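Chapter 4
Grip Force, Contact and Release: Rules for Handling Household Containers

Learning objectives
After reading this chapter, the student should be able to:
state the difference between a grip force limit and a grip force target;
write a handling rule that can be checked by a second person;
identify the parts of a container that may and may not serve as contact surfaces;
set clearance values for a shelf that holds more than one kind of object.

4.1 Scope

Chapter 3 dealt with the safety of people near the arm. The present chapter deals with the safety of the load. It covers rigid, closed containers such as jars, tins and bottles, lifted by a two-finger parallel gripper from a flat surface. Open vessels are covered in Chapter 5, bags and soft packs in Chapter 6.

The rules follow the layout of the Jemcombe handling code, which is used as the worked code throughout this book. Clause numbers in parentheses refer to that code. Readers whose site follows the Fasura code will find the same requirements in a different order — a cross-reference table is given in Appendix B.

4.2 Limit and target

A grip force limit is a value that must not be exceeded at any point in the cycle. A grip force target is the value the controller tries to hold between closing and release. The two are often confused in site documents. A sheet that gives a single number without saying which it is does not meet clause 2.

For glass containers of unknown wall thickness, the worked code sets a limit of 18 newtons and a target of 11. The gap between them allows for the overshoot that takes place when the fingers first meet a hard wall. A site may choose a lower target. It may not raise the limit without a written test record.

4.3 Contact surfaces

Screw lids call for particular care. A lid that is gripped by its side may turn under load, and the container may then separate from it. The general rule is that contact should be made on the body, with the finger pads at equal height on opposite sides. Contact on the lid rim is allowed only where the lid has been checked for tightness and the lift is vertical.

When the gripper approaches from directly above, a wrist camera sees the lid first and the body only in steep perspective. The height of the pads is therefore hard to judge from the camera view alone, and clause 7 requires that it be confirmed from the arm position data.
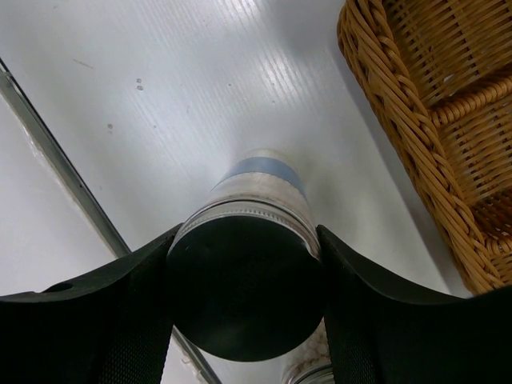 Usix Ghauri

4.4 Clearance on shared shelves

A finger needs free space on its outer side as well as its inner side. Where a jar stands near a basket or a second jar, the outer face of the finger can strike the neighbor while the inner face is still correctly placed. Woven rims are a common source of snags. The clearance check must include the full width of the open gripper, measured at the height of the tallest neighbor.

Glossy shelves add a further difficulty. Bright reflections may be read as edges by the vision system, and any position taken from such an edge is to be treated as unconfirmed.

4.5 Acceptance

A handling rule is accepted when 98 percent of trial lifts end with the container upright and undamaged at the target position. Lifts stopped by the operator count as failures. The form of the trial record is set out in the next section.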